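Self-publishing a small photo/design book – paper and binding?

ollwood_prints
Hello all! I'm finally putting together a little book of street sign photos with my own layouts, 137 pages at the moment (I know, an odd number, it will change). I've been going back and forth between Vurus uncoated and the Fandex matte, and I've stared at both swatch books so long that they look the same to me now. Has anyone printed black and white on either one?

gutterandgrid
Congratulations, what a nice project! I did my last zine on the Vurus and loved how it felt in the hand, but the blacks went a bit soft – lovely for fog, less lovely for night pictures. I'd go Fandex if you have a lot of dark pages.

marisol_bindery
I'll disagree, in a friendly way. Soft blacks are a file problem more often than a paper problem. Ask the printer for a proof of your 10 darkest pages and adjust from there. And please make it 136 or 140 pages if you're sewing it, your binder will thank you.

gutterandgrid
Fair enough, though I did proof mine, twice, and still wasn't happy. Maybe it was the press.

ollwood_prints
Thank you both, this is so helpful! Going to 140, then. I'm setting the captions in Işık, which I adore, but at small sizes the dots nearly vanish. Cover mockups are happening on the table at home, by the lattice screen.

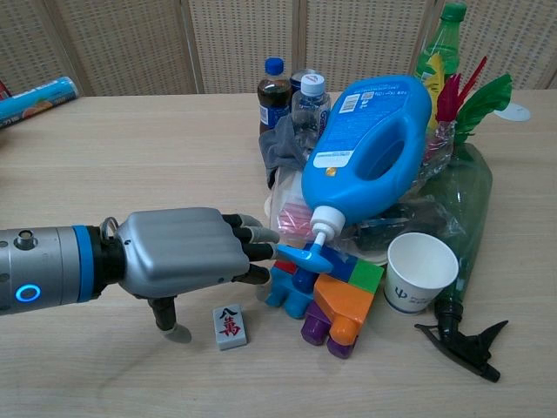 The table and the screen, this afternoon

marisol_bindery
Love a lattice screen. Try Işık one size up before you give up on it, and print it on the real stock, since a monitor will fool you every time.

papercut257
I'd drop Işık for captions altogether, sorry! Beautiful for titles, though. How many copies are you thinking of?

ollwood_prints
227 if the quote comes in all right, fewer if it doesn't. I'll post the proofs in December.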